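Somville leisure centre to charge for towels from August

Category: Local news > Leisure

Swimmers at the Somville leisure centre will pay a deposit for towels from August, after the operator, Prostance, ended the free loan service that has run since the pool reopened.

The deposit is set at 5 euros and is refunded when the towel is returned to the front desk. Members who bring their own are not affected. Prostance manages the pool, gym and sauna under contract to the town, and told members of the change by email on Wednesday.

Stock figures sent with the email show that 300 towels were in circulation at the start of the year and that 264 were missing by the end of spring. Replacements were bought twice in that period. The operator has not published the cost.

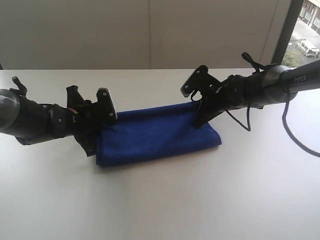
Will the deposit apply to children's swimming lessons?

Pupils on school and club lessons are exempt, as long as the group leader signs for the towels and hands them back together.

Washing will also change. Laundry has been done on site in two machines installed when the building opened, and both are due for replacement. The work now passes to Barua, a commercial laundry, which will collect in the evening and deliver before the early session. The on-site machines will be kept for staff clothing until they fail.

The new stock is microfibre in place of cotton. Microfibre holds less water after spinning and takes up less shelf space, but it must be washed without fabric softener, which coats the fibres and reduces absorbency. It should also be dried at a low temperature and kept apart from cotton, as it picks up lint.
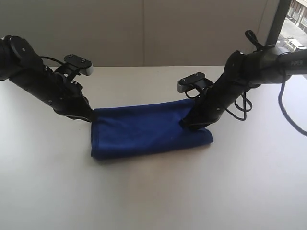

Objections from members

A petition against the deposit has been left at the Tumness café opposite the entrance. Its organiser, Aurélien Arnaud, said the charge itself was modest but the desk was often unstaffed after eight in the evening, when refunds would be hardest to obtain.

"If I can't hand it back, I have bought a towel," he said.

Prostance said a drop box with printed receipts would be fitted for late sessions. It has some 2000 members on its books and expects most of them to bring their own towels by winter.

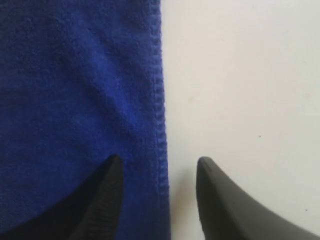
A blue microfibre towel with a stitched hem.

Comments (3)

lane4_regular
Fix the showers first. Two have been cold since Easter.

M. Dewitte
I have brought my own for years - it weighs nothing. Can't see the problem.

poolside_pat
Does the drop box give cash or a credit? The email doesn't say.

Sign up to our newsletter for local headlines every morning. You can unsubscribe at any time.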